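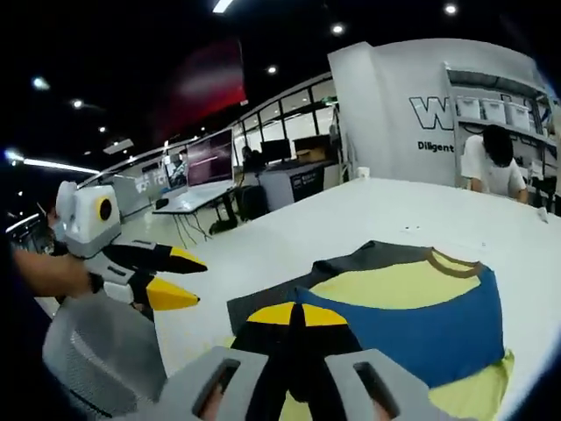
Cormac Ó Riain writes that his T-shirts come out of the drawer with a crease straight down the front, and asks whether the fault is in the fold or in the stacking. It is usually in the fold. A shirt folded in half lengthwise takes its sharpest crease on the center line of the chest, where it shows most when worn. The method on this page moves the lengthwise creases out toward the sides and leaves the chest flat.

It applies to any short-sleeved knit shirt with a ribbed or bound neckline. Long sleeves need one extra step, given near the end. Button-front shirts are covered on a separate page.

What you need

A flat, hard surface larger than the shirt with its sleeves out. A smooth white tabletop works well with colored shirts, as the outline of the hem is easy to see against it. A bed is too soft. Wipe the surface before you start and let it dry.

A folding board is optional. The Hilmont board, or a piece of stiff card cut to the width of your drawer divider, gives a more regular result on large loads. The steps below assume you have neither.

Before folding

Shirts should be fully dry. Check the collar ribbing and the hem, which hold moisture longer than the body. A shirt folded damp at the collar will set with a ripple in the neckline.

Turn every shirt right side out and close to the table, then sort by size. Mixed sizes in one stack are the main cause of stacks that lean.

Step 1. Lay out

Place the shirt face down, collar away from you, hem toward you. Take hold of both shoulder seams and pull outward lightly until the back is smooth. Do the same at the two bottom corners. Do not pull on the collar.

Run both palms from the center to the side seams. Wrinkles left under the shirt at this point will be pressed in by the weight of the stack.

Step 2. First side

Pick a fold line running from the middle of the left shoulder straight down to the hem. Pinch the line at the shoulder with one hand and at the hem with the other. Bring the left side over toward the center, keeping the edge parallel to the side seam.

The sleeve will now point across the back of the shirt. Fold it back on itself so that it lies inside the new outer edge.

Step 3. Second side

Repeat on the right. The two sides should meet near the center or overlap slightly. Compare the width at the shoulders with the width at the hem. If the hem is wider, open the second side and move the lower end of the fold line inward.

Step 4. Bring up the hem

Fold the hem upward by a third of the shirt's length and smooth it down. Fold again in the same direction, so that the bottom edge reaches the collar. Turn the bundle over. The collar should be centered on the top edge with equal fabric on either side.

For a deep drawer, where shirts stand on edge, fold once more in half. The bundle should stay upright by itself when set on its folded edge. If it falls open, the second fold was too loose.

Shirts with contrasting panels

Color-blocked shirts, such as a pale yellow body with a wide blue panel, are harder to align by eye. A diagonal panel leads the eye off the fold line. Ignore the color boundary and work from the side seams and shoulder seams only.

Where a panel is joined with a seam, expect extra thickness on one side of the bundle. Alternate the direction of these shirts in the stack so the thick sides do not pile up. Dark knits should go into a stack of their own until they have been washed at least 2 times.

Long sleeves

At Step 2, after bringing the side over, turn the sleeve down at the shoulder so that it runs toward the hem along the outer edge. Then continue as written. The cuff should end above the hem. If it does not, turn it up before Step 4.

Stacking

Keep flat stacks to 8 shirts. Above that number the lower ones take a hard crease at the thirds. Place each bundle with the folded edge to the front so that one shirt can be drawn out without opening its neighbors.

Common faults

Collar off center: the side folds are unequal. Return to Step 2.

Bundle wider at one end: the fold line was not parallel to the side seam.

Sleeve visible at the edge: the sleeve was not turned back far enough.

Ripple in the neckline: the collar was damp or was pulled during layout.

Last revised August 18, 2023. The long-sleeve step was corrected by Ailbhe Mulligan.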